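4.2 Does the glass change the reported taste?
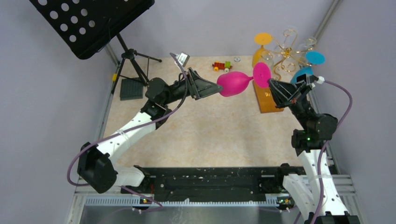
Wayne Melnyk objected to this part of the study in October, arguing that drinkers who can see what they are holding will always report something, and that the tasting literature has mistaken this willingness to answer for a finding. We think he is largely right. Figure 3 shows a magenta wine glass; colored glassware is the condition on which the earlier claims lean most heavily.

The Plondbridge trials are usually cited as showing that wine served in red or pink glass is rated sweeter. We went back to the 648 score sheets. The effect is there in the pooled data, but it comes almost entirely from 2 of the 14 sessions, both held late in the evening and both run by the same server. Without those sessions the difference shrinks to less than one point on the scale used, and its sign depends on how blank answers are treated. Lavoie and Chrysikopoulos left blanks out. Hiebert scored them as the midpoint – a choice that is never defended in the text.

A second problem is the word "sweet" itself. Cloutier's panel at Gevthorpe was given no reference sample, so a taster who meant "fruity" or simply "pleasant" had nowhere else to put the mark. Farquharson has suggested that the panel was experienced enough for this not to matter. We have seen no evidence for that, and the repeat scores for identical pours do not encourage us.

None of this rules out a small effect of color. It does mean that the size quoted in the Flirard review should not be carried forward into advice for restaurants, as has already happened at least twice. In the next section we turn to bowl shape, where the claims are bolder and the samples smaller.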